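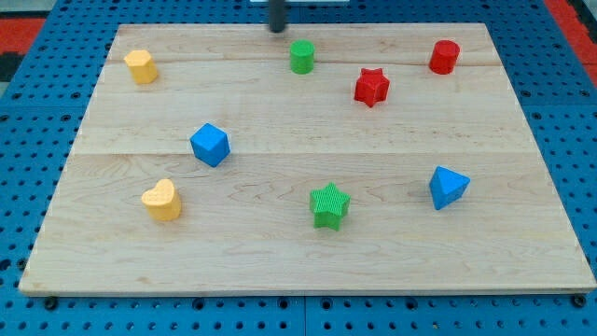
12th January. Proofing trials on the Grinlow cabinet, second run with the new steam nozzle. Same rye-wheat dough as the September batches, 39 pieces per rack, loaded by Noman Malik. I want pieces marked by rack position from now on, and the four block colors will do for the code: red for top shelf, yellow for second, green for third, blue for bottom. Solomiia Zinchenko has the peel stickers in those colors already. Write the color in the log as a word, not a letter, after last time's mixup with B for blue and B for bottom-left.

Cabinet set to 97 percent humidity. Top shelf skinned over slightly on the side nearest the door. Bottom shelf sticky, two pieces tore coming off the cloth. Middle shelves fine, good spring in the oven, crust a bit dull.

Zixuan Lu thinks the fan baffle is in backwards. We took the back panel off and the arrow stamped on it points down, which agrees with the drawing, so it stays. The door gasket is another matter. It is flat along the hinge side and you can feel steam coming out at knee height. Gasket ordered from Kaditberg. They quoted 5 working days.

Drain pan was full at the end of the run. Measured 100 ml more than in the first run at the same settings. Either the nozzle is spitting or the line is not hot enough when the valve opens. Next time purge the line before loading and weigh the pan separately.

Nhung Chu wants the Horura flour in the next run. I would sooner leave the flour alone until the gasket is changed, otherwise we won't know what did what. She agreed to hold it for a week.

To do:
- purge line, weigh pan
- clean scale off nozzle tip (citric, not the blue stuff)
- ask Dehua Hao for the probe back, ours reads low next to his
- new cloths for the bottom shelf

Racks washed, cabinet left open to dry.

Filed under: Bakery Lab > Proofing & Steam

Search this notebook Enter keyword Go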